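# The Price of a Steady Hand

*Before a training workshop buys its second robot cell, it has to decide what the first one cost.*

When the board of the Trandudden technical center met in March to review its equipment plan, the request before it was short. The assembly department wanted a second bench cell, matching the one it had bought from Stallar, and it wanted the money set aside before the fall intake. Chiyo Morikawa, who heads the department, had attached a single quotation. The board sent it back and asked for a full account of the first purchase.

That account runs to 27 pages and has since been passed around among other schools in the region. Its main finding is that the arm was the easiest item to price. The supplier's list was clear, the delivery terms were standard, and the discount for education was applied without argument. The difficulty lay in everything placed within reach of the arm.
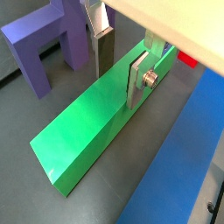
Blocks, bars and trays had been entered in the original budget under "consumables," a line normally used for tape and cleaning cloths. Over the first year the center spent 2,673 euros on them. Part of that sum went to replacement pieces, and part to a second order placed after the first set proved too loose a fit for the exercises the instructors had written. Morikawa now recommends that colored parts and the trays that receive them be bought as one item, from one shop, with the tolerances written into the order.

Fingers were another late expense. The center had accepted the standard pair and found that long parts turned in the grip. A local machine shop, Ghiță, made a new set to the department's drawings and delivered it in nine working days. The invoice was modest, but the cell stood idle in the meantime, and the timetable had to be rewritten for two groups of students.

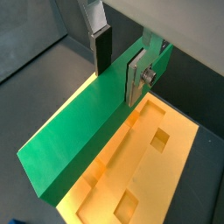
Staff time is treated separately in the account, and it is the section most readers ask about. Instructors logged 234 hours on setup, teaching positions and small repairs before the first graded course began. None of those hours had been planned. Smaranda Mihăilă, who prepares the center's budgets, has asked that any future request carry an estimate of them, signed by the person who will do the work.

"A quotation tells me what we will pay the supplier," she said. "I also need to know who will be standing at the bench, and which class they will not be teaching that week."

She has proposed a simple form for the purpose. It asks for the price of the arm, the parts, the enclosure and the cameras, followed by the yearly cost of keeping each in service. Software is listed on its own line. The center uses Ivia to schedule exercises and store programs, and the license is renewed by seat — a detail that was missed in the first budget and corrected only when the renewal notice arrived. 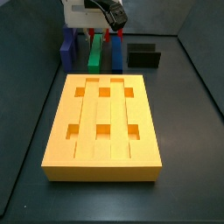 The board has not yet approved the second cell. It has agreed to hold a place for it in next year's plan, on the condition that the revised request include a spare tray, a spare set of fingers and a reserve of up to 2 percent for minor changes. Morikawa considers the reserve too small and has said so in writing.

Stallar has agreed to keep its quoted price for the arm until the end of the year. The revised request is due before the board's next meeting, and the department has begun measuring the room next door to see whether the power supply and the door width will allow a second bench to be installed there.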